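The Case Against the Beautiful Box
Why are we paying so much for the part we throw away?

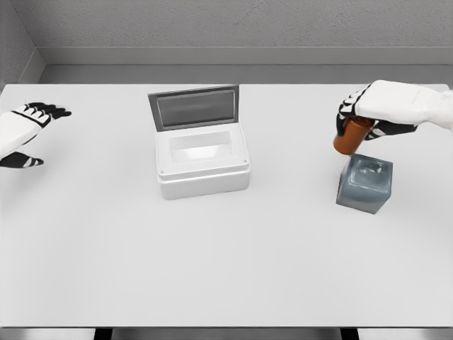 By Marwa Younis

My sister keeps a closet full of empty boxes. Phone boxes, watch boxes, a box that once held a face cream she didn't like, a box for a candle. She isn't a hoarder in any other part of her life. She gives away clothes twice a year and has never kept a birthday card past the weekend. But the boxes stay, because they are, in her words, too good to get rid of.

I have been trying to work out what that means. Too good for what? She doesn't put anything in them. They are sized for the thing they came with and for nothing else on earth. The magnet in the flap still clicks. That seems to be the whole of the appeal, and I say this as a person who has opened and closed that flap more times than I'd like to admit while waiting for her to find her keys.

The packaging business has a phrase for what is going on in that closet. They call it "retained value," and they are proud of it. I heard it four times in one morning at a trade event last September, always from people selling boxes. The idea is that a package you keep is a package that goes on advertising. The brand lives in your home. It earns your affection a little more each time you move it to reach the vacuum cleaner.

I asked for the evidence. A man from Vandenberghe, a carton maker with a large stand and very good coffee, told me that customers "form a bond" with a rigid box that they don't form with a folding one. How did he know? There had been a survey. How many people? He would have to get back to me. He did, to his credit, and the answer was 879, all of whom had recently bought something expensive and all of whom were asked whether they liked the box it came in. Most of them did. I like the box my toaster came in, if you ask me nicely while I'm holding a new toaster.

What the survey didn't ask was whether anyone would have paid less for the same product in a plain carton. I find that a strange thing to leave out.

Dilek Ekinci was less shy about money. She spent years buying packaging for Orham, which sells headphones and small speakers, and now works for herself. We met in a noisy cafe and she drew the cost of a box on the back of my notebook: board, wrap, insert, magnet, ribbon, hand assembly, air. The air was the item she underlined.

"You pay to ship it," she said. "A rigid box doesn't fold flat. It travels empty to the factory, full size, and then it travels again with a pair of earbuds rattling around in a space that could hold a sandwich. If you showed people that line on their receipt they'd be furious."

At Orham, she said, she once proposed a cheaper box. It was smaller, it used one material, and it saved enough on freight to pay two salaries. The meeting lasted ten minutes. Somebody from marketing picked up her sample, lifted the lid, and put it down again. "It opens too fast," he said.

This is a real complaint in that world. The slow lid, the one that sinks or rises with a little sigh, takes careful work to get right. The gap between the lid and the base has to be tight enough to hold air back and loose enough that a customer doesn't end up shaking the thing over the bed. People whose job it is will tell you about this gap at great length. I came away respecting their skill and no more convinced that it was needed.

There is a decent argument on the other side, and I should give it room. A box protects what's inside. A badly packed speaker comes back broken, and a returned speaker is a worse waste than a heavy box. Ekinci agreed with that much. She also pointed out that the protecting is nearly always done by a dull brown outer carton and a molded tray, and that the pretty box in the middle mostly needs protecting itself. She has seen whole pallets of undamaged goods rejected over a scuffed corner. The product was fine. The thing around the product had a mark on it.

Then there are the green claims, which is where my patience runs out. Pratis, a skincare company, describes its jar box as "made to be kept" and counts this as a point in its environmental favor. I asked what customers were expected to keep in it. The press office suggested cotton pads. I have now tried this. It holds nine, if you fold them.

Calling something reusable costs nothing. What matters is whether it gets reused, and for that you would have to go into people's homes and look, and as far as I can tell very few companies care to. Recyclable is not much better as a word. Paperboard can usually be recycled. Paperboard glued to a magnet, laminated in soft-touch film and lined with foam is a different matter, and which bin it goes in depends on where you live and how long you're willing to stand in the kitchen with a butter knife. I took apart a Pratis box to see. The film came off in strips. The magnet did not come off at all — or it did, along with a good deal of board and part of a fingernail.

Some firms have tried going the other way. Stonthorpe, which makes desk lamps, dropped its printed gift box and began sending everything out in a plain carton with the model name stamped on the side. I wanted this to be a happy story. The company says sales held steady. It also says it got complaints, mostly from people who had bought a lamp as a present and felt cheap handing it over. So there is now a gift sleeve, sold separately, and it sells well.

I don't take that as proof that we need fancy boxes. People have wrapped presents in ordinary paper for a long time. But it does make it harder to blame the whole thing on marketing departments. We like the lid. We like being made to wait a second or two.

My sister, when I read her parts of this, said I was being a snob about it and that I should look at my own shelf. I have one box there, for a pair of glasses I no longer wear. It has a ribbon tab. I've told her she can have it, and she wants to know if the corners are clean.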